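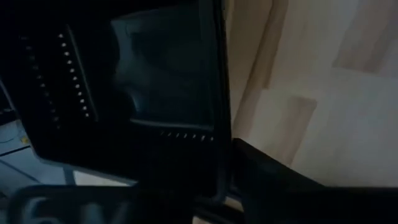 So I have been trying to give up my phone before bed and I have to tell you, it is going terribly! Well, not terribly. Medium. I made it four nights in a row and then on Tuesday I was up until nearly two reading about a woman who restores old canal boats. I do not have a canal boat. I don't even like boats very much (the ferry to Cusaseck, never again).

This all started in June when my friend Catríona stayed over and noticed that I walk around all day yawning. She is one of those people who goes to bed at ten and gets up at six and looks fantastic. I asked her what her secret was, fully expecting some kind of expensive tea, and she said "I go to bed at ten." Thanks, Catríona.

Anyway! I decided to make some changes and write them down, and a few of you asked how it was going, so this is the update.

The first thing I did was buy an alarm clock. A plain one with hands. I got it at the secondhand place in Tresden and it ticks like a bomb in a movie. The first night I put it in the sock drawer. The second night I put it in the sock drawer with more socks on top. It now lives on the bathroom shelf, where I can hear it ring in the morning but can't hear it tick, and I have to get up and walk over there to shut it off. I'd call that a win.

The phone charges in the kitchen now. I won't pretend I haven't gone and visited it. But the floor in there is freezing at midnight, even in summer, and that does slow me down.

Then there's reading. I used to read SO much and then at some point I just stopped, and I missed it without really noticing. My neighbor Nesrin lent me a fat family saga and told me to give it 60 pages before I decided anything. I gave it 60 pages. I hated every person in it. I gave it another chapter out of politeness and suddenly it was past midnight and I was crying over a sister who'd been in the story for maybe ten minutes. So reading in bed works beautifully for getting off the phone and does nothing at all for getting to sleep! I've switched to gardening books for the late shift. Nobody dies in those except the lupins.
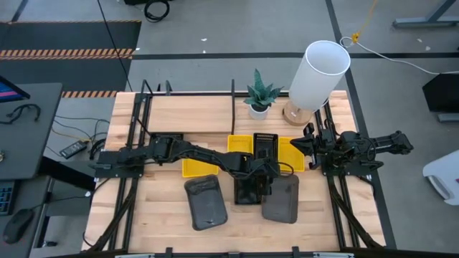
Snake plant at the back. Those striped leaves!

And speaking of gardening books, that's how I ended up with plants in the bedroom. I had one, a sad little fern from my mother, and now I have five and a windowsill problem. I can't say they help me sleep. I do like having something green to look at in the morning before I'm ready to talk. My snake plant has been with me since the old apartment, and I water it when I remember, so maybe once a month, and it keeps putting up new leaves anyway. If you kill everything you touch, start with one of those. The fern needs more attention than a puppy.

Things I tried that did not work for me:

Warm milk. I felt like a child and also I had to get up to pee.

Counting backward. I picked 3502 as a starting number because it sounded nice and long, and I kept losing my place and getting annoyed and starting over. The farthest I ever got was 2170 and by then I was wide awake and kind of proud of myself.

Lavender spray. I liked it fine but it made the cat sneeze, and a sneezing cat at one in the morning is worse than a ticking clock.

Going for a walk after dinner, on the other hand, yes, absolutely. I go down past the school and back up by the bakery, and if it's still light I do the loop twice. I run into people, too. Last week it was Eoin Coughlan from my old choir, walking the slowest dog I have ever seen in my life, and we talked for so long that the dog lay down on the sidewalk and went to sleep. I was jealous!

The other big one is coffee. I had been having my last cup at four, sometimes five if the afternoon was dragging, and telling myself it didn't affect me. It affects me. I moved it to right after lunch and the first week I was a monster (sorry to everyone who called me that week) and then it got better. I have a mint tea in the afternoon now. It isn't coffee, but it's hot and it's in my favorite mug, and that seems to be most of what I wanted.

So where am I? Asleep before eleven most nights, give or take a canal boat. I still wake up at three sometimes and lie there thinking about an email I sent years ago. If any of you have a trick for the three o'clock thing, please leave it in the comments, I will try anything except the milk. Next week I'll be back with the plum cake recipe I promised, if the plums ever get ripe.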